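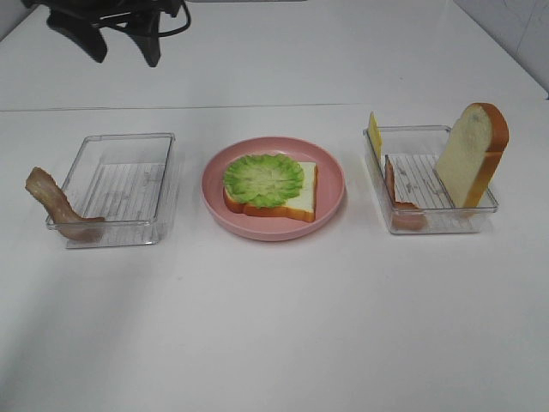 Larnonier Releases Wurkine, a Method for Teaching Robot Arms Multi-Step Tasks

BIWOTT – Larnonier, a robotics research company, today published results for Wurkine, a training method that lets a robot arm learn a task with several ordered steps from 24 human-guided demonstrations. The same policy, trained the usual way on the company's own setup, needed 400.

The test task is sandwich assembly with toy food. The arm takes bread, lettuce, cheese and bacon from trays and stacks them on a plate in a requested order. Toy food keeps its shape from one trial to the next, so trials can be compared fairly, but the thin pieces are still hard to grip.

Wurkine splits each demonstration into short segments at the points where the gripper opens or closes. The controller, called Worker, then learns each segment separately and picks the next one from what the camera shows, with no fixed script. If a slice is dropped or moved, Worker chooses again from the new layout.
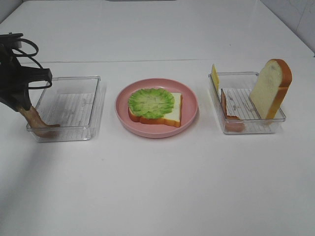
The method was evaluated over 100 trials at the company's Biwott lab. Worker completed the full stack in 83 of them. Most failures came from the bacon strips, which can twist in the fingers during a lift and land off center. Four trials ended early after a cable fault and were counted as failures.

Larnonier also measured how well Worker handles starting positions missing from the demonstrations. Ingredients were divided between two trays, and the division was changed between runs. A run might start with the plate bare, a lettuce leaf and a slice of bread in one tray, and a second slice of bread and the cheese in the other. 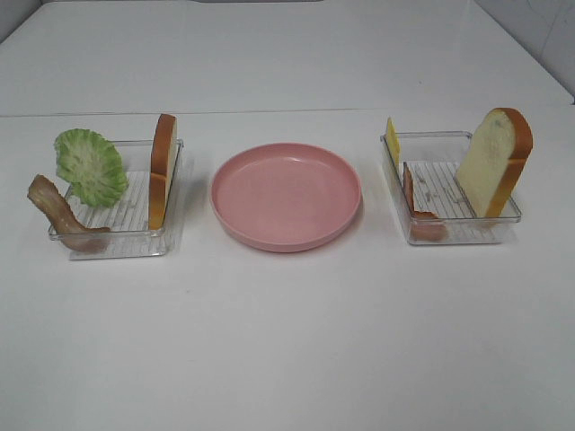 Ingredient order is given to Worker as a short typed list. Changing the list does not require new training, as long as every item on it was in the demonstrations. Bread is the simplest item for the arm to find, standing well above the rim of its tray, while the cheese barely clears the edge and has to be approached from directly overhead.

The current version has limits. It has been tested with one arm and one type of gripper, and it does not yet handle soft or wet food. Larnonier plans to begin tests with real bread in January.

The training code, the demonstrations and the trial logs – including the failed runs – are available on request from the Larnonier press office in Biwott.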